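Print
E-mail

Chair log, April 6, 2018

Spent most of the evening on the desk chair again. The sink has been creeping up on me since November. I set the height in the morning, and by the time the post is read my elbows are below the edge of the desk. Measured it against the wall with a pencil mark and a steel rule, sat for an hour with the Broston invoices, measured again. A drop of 18 mm. The week before it was 11.

The fault is in the gas lift or in the lever that works its valve, and I wanted to rule out the lever first, as it costs nothing. Put the chair on its side on the old blanket and pressed the valve button by hand with the lever held clear. It returned fully each time. Put the lever back, checked for play at the pivot, found a little, nothing that would hold the valve open. So it is the cylinder.

Looked up replacements. Hallonton list one under part number 3243, travel and taper the same as mine as far as I can tell from their drawing, which is poor. Laizer have a cheaper one but give only the overall length, 300 mm, and do not say whether that is extended or closed. I wrote to ask. Cudura no longer supply parts for chairs at all.
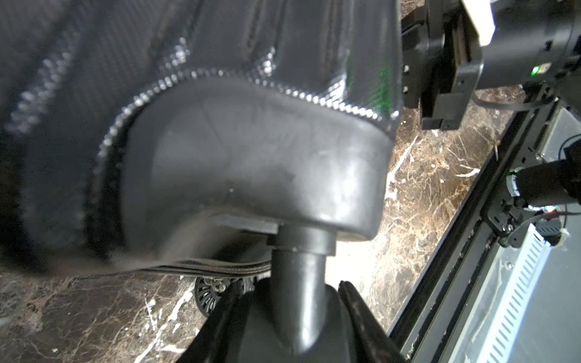

The upholstery is in better order than the mechanism. The black covering still has its fine woven pattern and the piping along the seam is sound, so I see no case for buying a whole new chair. The seat shell has scratches and smudges on the underside, mostly my own doing with the screwdriver last time. None of it matters to the working of the thing.

Went round the seat bolts with the hex key while I was down there. One took nearly a quarter turn, the rest were tight. I have put a spot of paint across each head and plate so that any movement will show. The castors I pulled one at a time and cleared of hair and thread, with tweezers and a bent paper clip. The stems got a wipe of light grease. Run on the bare floor they are quieter, though one still has a tick in it that I could not trace to the hub or the stem.

Removing the old cylinder is the part I am not looking forward to. The taper at the base will have seized. I have a pipe wrench, penetrating oil and a rubber mallet, and if those fail I will have to borrow a puller. Oil to go on the night before — both ends — and be left alone until morning.

Ordered the Hallonton part after supper, order 1046. Delivery is given as five working days. Until then the chair stays at its lowest setting, where it has nowhere left to sink to, with the folded blanket on the seat to make up some of the height.

Bulb in the hall also needs replacing. Bayonet, 60 W equivalent.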